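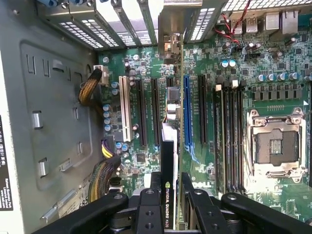
*A Quadro K420 held above the green motherboard of an open computer.*

Meal kit discounts are usually quoted as one figure, and that figure rarely matches what the card is charged. Indedska, a dinner-box service, lists a first-box credit of $100. The credit is split over 2 deliveries, and the second half lapses if the customer skips a week. Shipping is billed separately and is not reduced by the code.

Prarkness takes a simpler route – a flat percentage off the first box, with no credit to track. Its per-plate price is worked out on the largest plan, so a household ordering for two pays more per plate than the banner suggests.

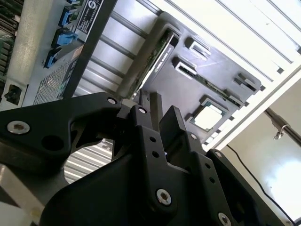
Hashemi adds a further condition. Its code applies only to standard meals, and anything marked premium is charged in full. In July the premium list covered almost half the menu.

The useful number is the total paid up to the earliest point at which the plan can be canceled, divided by the plates received. Nururetti is the only one of the four that shows this total before asking for card details. The others show it on the final page, below the delivery notes. Cancellation closes on Sunday night for all four.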